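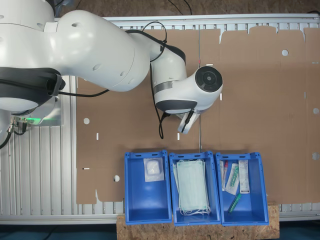 Figure 5. Arrangement of the sorting surface, with three blue bins set side by side and a flattened cardboard sheet behind them.

3.2 Storage and layout of small supplies

The second part of the study dealt with how small protective supplies are kept between delivery and use. At the Mirkeva site, items of this kind had been stored in their shipping cartons, and staff took what they needed from whichever carton was open. Kuhlmann and Jõgi reported in an earlier site review that open cartons were often stacked two deep, so that older stock stayed at the bottom. The layout in Figure 5 was drawn up in response to that review.

Open plastic bins were chosen over lidded boxes. Face masks were placed together as a stack in one bin, with no outer wrapping, while items supplied in sealed transparent packets were given a bin of their own. In Figure 5 the masks are in the middle bin and a single packet, containing a white folded item, is in the left bin. Mixed bins were ruled out after the March trial, in which ear loops caught on the edges of packets and several masks were pulled out at once.

The bins stand on a particleboard platform. A flattened cardboard sheet covers most of the table behind them. Cardboard was preferred to a plastic mat because it could be replaced at no cost from incoming deliveries, and fold lines and punched holes were accepted as long as the sheet lay flat.

Supplies for the main trial were issued from a lot of 1000 items. Of these, 893 were placed in the correct bin on the first attempt. Most of the remaining errors involved packets left among the masks, and almost 12 percent of them were noticed by the person sorting before the bin was moved. Bautista and Ostermann reviewed the error sheets separately and settled differences by discussion.

The Jirkia site used the same bins but kept them on a shelf at shoulder height. Results from that site are given in Section 3.3.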